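Handout 3: The Pletthorpe Leaflets and the Coming Age

Read this before the seminar, or at least before you speak in it.

We left off with the question of why so many new spiritual movements of the last century liked to give the dawn a date. The Pletthorpe group gave theirs as February, which in that part of the country takes some faith on its own account. Their leaflets promised that the planet would "turn over in its sleep" and that those who had learned to listen would hear it. When February passed in the usual drizzle, a second leaflet said that the turning had been inward.
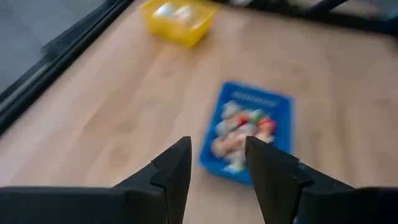 The second leaflet matters more to us than the first. A failed prophecy seldom closes a movement. It tends to produce better paperwork. Compare the Jimance circle, who had almost 400 members when their own date went by and kept most of them by moving the great event to the year 2000, when many of the older ones could expect to be excused attendance.

Terms to know: channelling, ascended teacher, root age, attunement. The Ezzat papers use "attunement" in at least two senses, sometimes in one sentence, and you should say which you mean.

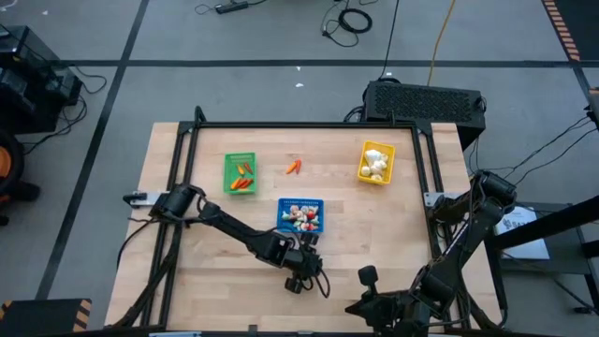
Page 173

Ancient wisdom and its suppliers

Nearly every group on this course claims to pass on something very old. The Bendska Teachings are said to come from a mountain people who left no pots, no graves and no neighbours who remembered them. Try not to be smug about this. Ask what the claim of age does for the reader, and who is allowed to interpret it.

For next time: read both leaflets, then write one side on how the second quotes the first. Essays are due on 28 May 2025. The planet turning over will not be accepted as grounds for an extension.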